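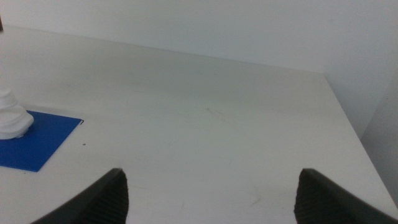
Capucine Collet reckons the arm hasn't taken anyone's job so much as everyone's worst half hour, and she said so at the morning meeting, loudly, before I'd even found a chair. I'm still making up my mind!

3 min read

Search this gallery Type and press enter

Gallery: The Folding Bench at Dremwood

I've worked at the Dremwood linen shop for 7 years, and for most of them my day began with small whites. Fold, smooth, stack, repeat, until your thumbs complained. In January we got Jullow (that's the name of the bench program, though we all use it for the arm as well) and the roster has been a different animal ever since. My cousin keeps asking what the place is like these days, so I finally put up a page.

The one at the top is the white bench from the gripper's end, fingers open, with the blue mat over to the left and something white and crumpled sitting on it. I've grown fond of that blue. White on white was murder on my eyes under our old lights, and I'd have asked for a coloured mat years ago if I'd thought of it.

So what's changed for us? The pace, mainly. I used to have my head down the whole shift, and now I'm up and down, checking, sorting, setting things out, having a look at the screen. My wrists are grateful. My feet, less so. We've also got 2 people on the bench at a time where it used to be one, which means there's somebody to talk to (I talk a lot, they may have views on this).

The part I don't love is the logging. Every stoppage gets a note in Diso, our tracking software, and there were 262 notes the first month. I wrote plenty of those myself and my spelling got worse as I went. It's calmer now, but I'd still take a clipboard and a pencil any day.

Pay stayed the same, if you're wondering. Some of us think it should've gone up, seeing as we're doing the minding and the fixing on top of the linen, and that conversation is still going with the manager. Hours stayed put too, except the early start got moved back to a civilised time, and I won't hear a word against that. I can have breakfast with my kids now!

More from this gallery
New labels for the Đào order
The old press, before it went
Lunch room, freshly painted
Jullow's first week: the notes we kept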